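# The Long Lunch Comes Back to Lillus

There was a time, and I'm old enough to remember the tail end of it, when the whole town of Lillus shut its doors at noon and didn't open them again until the soup was gone. 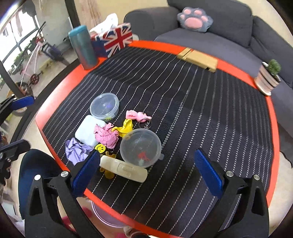 My grandmother kept the bakery on Utau Street, and she would turn the sign around with such satisfaction that you'd have thought she was closing for the summer. Then came the highway, and the cannery hours, and a sandwich eaten standing up.

So it does my heart good to report that the long lunch is creeping back (slowly, as a long lunch should!). Lillus has 3000 people these days, and on a Monday in January I couldn't get a seat at Solia before two o'clock. I waited happily on the bench outside, with a borrowed newspaper and the smell of onions drifting out each time the door swung open.

The bean stew came with bread and a dish of pickled cabbage, and the table beside mine was still arguing about the new ferry schedule when I got up to pay. I walked home the long way, past the old bakery, and was asleep in my chair by four.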